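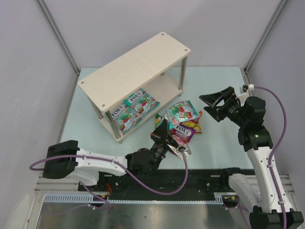 Does a two-tier shelf hold more candy than a single board the same size?
Less than you'd hope, once you leave enough room between the boards to get a bag in and out.

Wednesday, November 16, 2022

Shelf notes, continued. Citlali wants a decision on the small two-board unit before we order a run of them for the Duvau counter displays. I'm still not sold, and I want the reasons in the book so we don't have the same talk again in January.

The claim in the Odard leaflet is "twice the display space." On paper, sure, two boards. But the lower board is a cupboard without doors. Put bags flat on it and the upper board hides part of them from anyone standing over the counter. You see the near ends and maybe half the artwork. The FOX'S bags have their fruit pictures on the face, so a good part of what is supposed to sell the candy ends up in the shade. Customers don't crouch for candy. I don't, anyway.

Loading. Two teal bags side by side take up the left half of the lower board. That leaves the right half for the purple BERRIES and whatever else is in the pile. Fine so far. I tried the right half by hand this morning and the posts are the trouble. Going in from the front, between the posts, is easy. Going in from the end, the crimped edge of the bag catches the post and the whole bag swings around. Oldřich says load from the front only. Then let's write that on the card that ships with it, and let's not call it "open access on all sides," which is what the draft card says now.

Standing bags up: no. They slump. Tried leaning one on a post and it slid down as soon as I let go. Flat is the only way I trust, and flat uses up board fast.

Upper board. Everybody assumes this is the good spot, and it's probably the better of the two, but the surface is slick and there's no lip. Bags sit all right until someone bumps the counter. I asked Ofori for a price on a version with a raised edge. They came back with a minimum of 200 units, which is a lot of shelf for an idea we haven't tried. Could glue on a strip ourselves for the trial. Ugly but cheap.

The screws in the upper corners: I don't like them showing. Citlali says no one will notice. I noticed. More to the point, I ran a bag across one on purpose, pressing down, to see if it would snag. It didn't. I did that with one bag, so I'm not calling it proven. Needs doing again with the thinner wrappers from Gokine, which tear if you look at them wrong.

Feet are OK. Short, but they lift the lower board enough to get a cloth under. First thing on this unit I have no complaint about.

Placing it at an angle was Oldřich's idea, so people see the long side and one end together. Looks livelier, I'll give him that. It also eats more counter than setting it square, and the Duvau counters are narrow. I'd want to see it on the real counter with a register next to it before anyone puts "angled placement" in the instructions.

Where I am: it's a decent little shelf and it is being oversold. One kind of bag per board, laid flat, front loading, nothing tall. If we want to show several flavors at once I think a plain tray does it better and costs less. Citlali disagrees and thinks the height gets attention. Could be. We have no numbers either way, only opinions, mine included.

To do
Glue strip on upper board, try the bump test again.
Gokine wrappers over the screws, several passes.
Ask Duvau for the depth of their counter. They have been asked 2 times already.
Compare against the plain tray with the same bags.
Fix the card text. Take out "all sides."

Oldřich has the spare posts in his drawer if anybody wants to try a taller gap. I'd try it before gluing anything.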